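Horkley police award goes to response unit, but the scoring stays private

The Horkley Police Department has handed its new Service Above Duty award to the night response unit, and the department would like everyone to know how hard the choice was. How the choice was made is another matter.

The award was announced in January at a dinner in the ballroom of the Starkia Hotel, with 200 guests at the tables and a string trio by the door. It is the first time the department has given a prize to a whole unit. Past honors have gone to single officers, usually for one incident, and the citation usually told you what the incident was.

This one does not. The printed citation, which runs to four paragraphs, praises the unit for "sustained commitment in demanding circumstances" and for "raising the standard of overnight response across the city." It names no call, no street and no date. A reader who picked it up off the table could not say what the unit did last year that it did not do the year before.

The department says that is the point. In a written answer to questions, its press office said the award "recognizes a body of work" and that listing individual calls would be unfair to officers whose work was less visible. That is a reasonable thing to say. It would be easier to accept if the body of work had been put in front of the public in some other form.

What the department has released is a single figure. Its press statement says the night unit answered 835 priority calls within the target time during the award year. It does not say how many priority calls the unit received, so there is no way to tell whether 835 is a very good result or a poor one. It does not give the figure for the year before. It does not give the figure for the day unit or the weekend unit, both of which were also nominated.

Asked for the total, the press office said it was "still being validated" and would appear in the annual report. Asked why one half of the figure had been validated in time for the dinner and the other half had not, it said it had nothing to add to the statement.

Who was judging

There were 13 nominations, according to the program handed out on the night. They were read by a panel of five: two senior officers, a retired dispatcher, a member of the city's public safety board and a representative of the award's sponsor, Pillai, which sells radio and scheduling systems to police and fire departments in the state.

Pillai has supplied Horkley's overnight scheduling software for the past two years. The night unit was the first to use it. The company paid for the dinner and the trophies, and its name appears on both.

None of this shows that the result was fixed, and officers in the other units who spoke to this site did not claim that it was. One said the night unit "probably deserved something" after a year of short staffing. Another said she had stopped reading the nomination emails. But a company whose product is used by the winning team had a vote on the winner, and the department did not mention it until it was asked.

The press office said the sponsor's representative "took part in discussion on equal terms" and that no member of the panel had declared a conflict. It did not say whether anyone had been asked to. The public safety board has a written conflict policy for its own members. The police department confirmed that the award panel has none.

Pillai said in a short statement that it was proud to support first responders and that its panel member had scored every nomination "on its merits." It declined to release those scores, saying they belonged to the department. The department declined to release them too, saying that panel members had been promised their marks would be private. 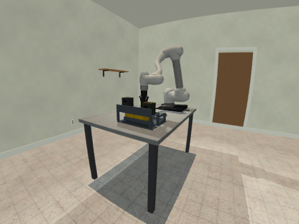 What the money is for

The award comes with a grant of 20 thousand dollars, to be spent on "officer wellness and training." The department has not said what the night unit plans to buy. The rules, which are two pages long and were posted to the city website after the dinner, say only that spending must be approved by the deputy chief and completed within the budget year.

That leaves a lot of room. The last time the department took in outside money for wellness, the bulk of it went on new flooring and lockers at the Plollura Avenue station. The lockers are nice. It is hard to find an officer who describes them as a wellness program, and the counseling sessions promised in the same announcement were cut back after the first few months when the contract with the provider ran out.

Night officers have been fairly clear about what they want. In a staff survey the department published last summer, the most common complaint on the overnight shift was being held past the end of the shift to finish reports. The second was short notice on schedule changes. The third was the lack of anywhere to get a hot meal after midnight. A grant could help with the third. The first two are staffing problems, and the award does nothing about staffing.

The police union, which represents most of the department's sworn officers, welcomed the award in two sentences and spent the rest of its statement on contract talks, which have been stalled since the fall. It noted that the night unit has been working below its authorized strength for the whole of the period covered by the prize. A unit praised for coping with demanding circumstances, the union said, might prefer that the circumstances be changed.

The department does not dispute the vacancies. It says recruiting is improving and that a new class will leave the academy in the spring. It said much the same last January, and the class that graduated after that did not cover the retirements.

Do the awards do anything?

City officials have given a few reasons for starting the prize. It is supposed to lift morale, help with recruiting and show residents what officers do. The city has promised to review it after three years. It has not said what it will measure, and there was no morale survey taken right before the launch that a later one could be set against. The survey from last summer asked about pay, hours and equipment but had no question on recognition.

As for showing residents what officers do, the dinner was closed to the public. A video of the evening was posted the next morning. It is mostly speeches, and the citation is read out in full over footage of people clapping. The unit's officers come up on stage together and one of them thanks the dispatchers, which got the loudest applause of the night and was the only part of the evening that mentioned a specific job anyone does.

There may well be a good story behind the prize. Residents on the north side have said at neighborhood meetings that patrol cars now turn up faster at night than they used to, and a few of them gave times and addresses. If that is true across the city, the department has the records to prove it and could have done so in an afternoon. Instead it picked one number, left out the number that would give it meaning, and asked to be taken at its word.

The public safety board is due to discuss the award at its next meeting, under other business. Members have asked for the total number of priority calls, the same figures for the day and weekend units, and a copy of the scoring sheet with names removed. The department said it would "provide what it can."

Nominations for next year's award open in the spring. The rules say the panel will again have five members, one of them from the sponsor. The sponsor has not been announced. Residents may send in nominations for the first time, using a form at the front desk of the Plollura Avenue station or on the city website. The form has a box for the name of the officer or unit and a larger box for the reason, and it asks that reasons be specific.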